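Review: the Westine Staff Profile Kit

Published by the Communications Office, Wamdale Housing and Support Trust
Saturday, September 23, 2023

Background

The Trust employs 40 people across two offices, and in June this office was asked to replace the staff pages on our website. The old pages gave a job title, a telephone extension and, in a few cases, a paragraph carried over from a job application. Tenants and partner bodies had told us that they did not know whom they were writing to. New members of staff had said much the same.

We bought the Westine Staff Profile Kit to help with the work. This review sets down our experience of it for the benefit of other charities and small public bodies with a similar task. The Trust paid the full price and has no connection with the publisher.

What the kit contains

The kit comes as a ring binder with a matching set of files to download. The binder holds a planning guide, a bank of interview questions printed on cards, consent forms, a style sheet and 12 model profiles. The downloaded files repeat all of this and add editable page templates, together with a short guide to choosing and cropping pictures.

The question cards are the heart of the product. They are grouped under headings such as early life, route into the job, a normal working day, and interests outside work. Each card carries one main question and two follow-up questions on the reverse. The cards are sturdy and have survived a good deal of handling. The binder is less satisfactory. Its rings do not close fully when all the sections are in place, and pages near the back tear easily.

Preparing for the interviews

The planning guide recommends that a member of staff be given the questions at least a week before the interview. We followed this advice and would repeat it. Colleagues who had seen the cards in advance gave fuller answers and were more at ease. The guide also suggests that the person being interviewed should remove any cards they would prefer not to answer, without giving a reason. Several colleagues did so, and the interviews were better for it.

The consent forms are clear and short. They separate permission to publish the text from permission to publish a photograph, and they allow a person to withdraw either one at a later date. We added a line covering the use of profiles in printed newsletters, which the standard form leaves out. Any organisation that produces an annual report should consider doing the same.

Conducting the interviews

The kit allows for interviews in person, by telephone or in writing. We tried all three. Interviews in person at our Osutgate office produced the best material. Written replies tended to be brief and rather stiff, even from colleagues who are lively company in the staff room. Telephone interviews fell somewhere between the two, and were the only practical choice for our night support team.

Some of the questions do not travel well between types of work. The card that asks for "your proudest deal" is plainly meant for a sales team and was set aside at once. Others assume that every employee has a degree, or has moved from another town to take up the post. Most of our maintenance staff have lived in Wamdale all their lives, and we wrote our own cards for them. Blank cards are supplied for the purpose, although there are too few.

Writing and length

The style sheet sets an upper limit of 1,155 words for a full profile. This is far too generous for a website of our kind. The model profiles run close to the limit and suffer for it, with long passages on hobbies and holidays that add little to the reader's understanding of the person or the post. We settled on a much shorter form and kept the longer versions for the internal newsletter.

In other respects the style sheet is sensible. It advises writers to keep the subject's own words wherever possible, to avoid strings of praise, and to let the person read the finished piece before it is published. It also reminds the writer to check the spelling of place names and former employers. This saved us from at least one error.

Page templates

The templates are plain and load quickly. Each has space for a heading, an opening paragraph, the main text and one wide picture. Our website supplier, Ifans, fitted them to the existing site without difficulty, apart from a fault in the mobile layout which pushed the picture beneath the contact details. The publisher sent a corrected file on request. Alternative text can be added to every picture — a basic requirement, but one that the other kit we considered did not meet.

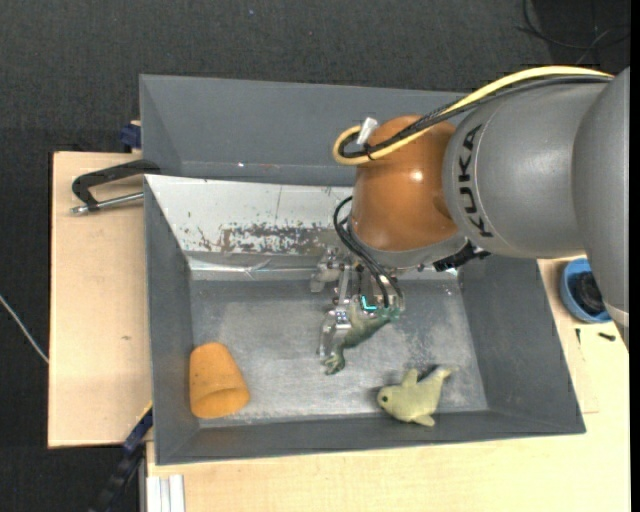 Cost and support

The kit is sold at a single price, with no yearly fee, and the licence covers every office of the organisation that buys it. Replacement question cards must be bought as a full set, and we regard this as poor value. Support is by email only. Our enquiries were answered politely, usually by the next working day, though a question about translating the consent forms was passed between departments and has not yet been settled.

Areas for improvement

We would ask the publisher to supply a second set of questions suited to manual, care and shift work. The model profiles should be shortened, and more of them should feature people who are not senior managers. A stronger binder would be welcome — or the option of buying the downloaded files alone at a lower price.

Our assessment

The Trust is satisfied with its purchase. The question cards and consent forms have given us a fair and consistent way of introducing colleagues to the public, and staff who were doubtful at the outset have since agreed to take part. Organisations with an experienced writer on the staff may find that they need little beyond the cards. For those starting without one, the planning guide is worth reading in full before the first interview is arranged.

We will continue to use the kit for new starters. Requests to see our amended consent form may be sent to the Communications Office at Osutgate.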